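4. Recording your first examples in the simulator

Right, you've got Umau installed and the arm is talking to your controller, so now we get to the part I like best. In this section you'll record a batch of examples in the server room scene and save them where the trainer can find them. Put the kettle on first, it takes a little while!

Before you start, close anything heavy that's running on the same machine. If the simulator stutters while you're steering, the stutter ends up in the recording as well, and the model will happily learn your hesitations.

1. Open Umau and choose Scenes, then Server room. The first load is slow while it builds the textures (mine sat on a grey screen long enough that I thought it had crashed). Later loads are much quicker.

2. Under Session, type a name for the batch. I use the scene, the month and a word for the task, so my last one was serverroom-november-reach. Please don't leave it as "untitled". Meinrad Eberhard and I once spent an entire afternoon sorting out whose untitled was whose.

3. Set the target number of examples to 100. You can stop early and come back, and the counter picks up where you left it.

4. Set the seed. Any whole number will do. I use 344 for practice batches and 921 for the ones I mean to keep, so anything saved under 344 can be binned without a second thought.

Note: the seed controls the light, the textures and where the viewpoint sits. Two people using the same seed get the same run of views, so agree on your numbers before you share the work out.

5. Press Home on the controller and wait for the arm to settle. Press Record, wait for the beep, and only then move.

6. Steer the arm towards the target at an easy pace. Don't race it. If you overshoot, come back calmly and carry on – a corrected reach is still a good example, and I'd keep a few of those in every batch.

7. Press Record again to stop. You'll be asked to Keep or Discard. Discard if you bumped the table, lost sight of the arm altogether, or sneezed (I have).

Caution: Discard is permanent. Zunholm, our storage server, only ever sees the examples you keep, so it can't get one back for you.

8. After every 9 examples the simulator pauses and shows you a view from the batch. Have a proper look at it before you press Continue. You want at least part of the arm in view and the background fully drawn. The viewpoint moves about a fair bit, so low angles and odd crops are fine to keep.

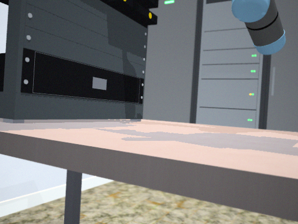
Figure 4.2. Low viewpoint in the server room scene, with a segment of the arm at upper right.

9. When the counter reaches your target, choose Session, then Check batch. Any example with missing frames gets a red flag. Delete those and record replacements under the same name.

10. Choose Send to Zunholm and leave the window open until the bar fills. If it stalls, see the networking notes in section 7.

Tip: take a break halfway through. My second fifty always used to be sloppier than my first, and you could see it in the paths.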